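Grelton Small Things is a written catalogue of little objects that live on tables: cups, bricks, clips, cases, spoons, pegs, the lot. It started as one long note by Neville Mottram and has grown into a proper folder with a proper layout, and we're very pleased with it!

Last full read-through: June 29, 2019

## What's in the folder

- `things.csv` – the main list, 741 entries, one object per line
- `tables.csv` – short notes on the tables and other surfaces
- `groups.csv` – 275 groups of objects that were laid out together
- `words.md` – the word list, with preferred spellings
- `old/` – the March version, kept as it was

Everything is plain text and opens in any spreadsheet. The columns are separated by commas, so if a note has a comma in it the whole note goes in double quotes. Please check this before sending changes (Neville has spent more evenings than he'd like hunting for one stray comma in the peg section).

## What an entry looks like

| Column | What goes in it | Sample |
|---|---|---|
| `name` | the everyday word | brick |
| `colour` | one or two colours at most | orange-brown |
| `shape` | the general shape | rectangular, three round holes |
| `stands` | how it rests on the table | flat |
| `see_through` | yes, no or partly | no |
| `note` | anything else, in a sentence or less | holes in a row on top |

The `name` column is the one people argue over, and the arguments are half the fun. Use the word you'd use when asking somebody to pass it to you. If you can't decide between two words, put the broader one in `name` and write the doubt into `note`. A black oval thing might be a glasses case or a pad, and "black oval item" is a perfectly good name until someone knows better.

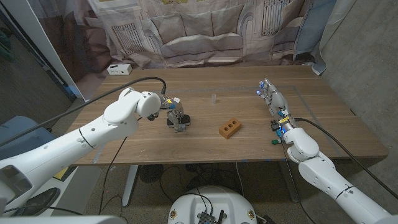

Should a clear cup be given a colour?

Leave `colour` blank and put "yes" under `see_through`. If the plastic has a tint, write the tint in `colour` and "partly" under `see_through`. The colour of the table showing through the cup doesn't count.

## Groups

This is the part Nesrin Özkan built, and it's my favourite bit of the whole folder. A group is simply a handful of things on the same surface, with a line on where each one sits compared with the others. You can read down the file and imagine each table as you go – a cup at the back, a brick nearer the front, a clip holding on to something – and after a few dozen lines you start to have favourites.

Positions are written in plain words: near, far, left, right, middle. Left and right are always as seen from the near side of the table. We tried measured distances in the March version and they were miserable to fill in and even worse to read, so they've gone.

A few habits that keep the groups tidy:

- List the nearest object first.
- Something clipped to an object gets its own line, with "clipped to" in the note.
- Tape marks belong to the surface and go in `tables.csv`.
- When two things touch, say so.

Group notes can be up to 2000 characters. Very few get anywhere near that, though there's a marvellous one on a drawer of odd buttons that came close.
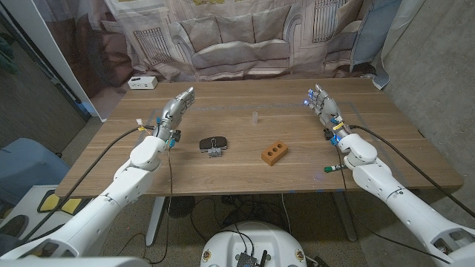 *Cup, three-holed brick and a black oval item with its binder clip, on the brown wooden table.*

## Surfaces

A wooden table is listed as "wooden table" plus the direction and look of the grain, if you can make it out. Please don't guess the kind of tree. You may say that a top has a walnut look, but "walnut" by itself is kept for tables we know are walnut. Trays and mats laid on a table are objects, and get a line in `things.csv` as well.

## Names of sets

The entries came in four batches, and the `set` column says which:

- **Grillotix** – kitchen and dining things, the biggest batch
- **Akyol** – desk things, lots of clips and pencil pots
- **Plumesska** – sewing box and hobby things, 99 entries
- **Grelton** – everything that wouldn't fit in the other three

The names mean nothing special, and nothing breaks if you ignore them. An object can only be in one set. Binder clips are in Akyol even when they turn up in a kitchen.

## Known gaps

Spoons are a mess. We have "teaspoon", "small spoon" and "spoon (small)" all meaning the same thing, and Nesrin is working through them now. Lids are thin on the ground too, and the `stands` column is empty for most of Plumesska.

Some cups are marked "glass" when they're really clear plastic. If you spot one, change it and add your initials to the note.

## Adding your own

Please do! Copy any line, change the words, and keep the spelling British (colour, grey, centre). New surfaces go in `tables.csv` first, then your group can point to them by name. Send changes to Neville as a single file, with a line at the top saying which rows are new. Odd little things are especially welcome, and if you own an egg timer that isn't shaped like an egg, we don't have one yet.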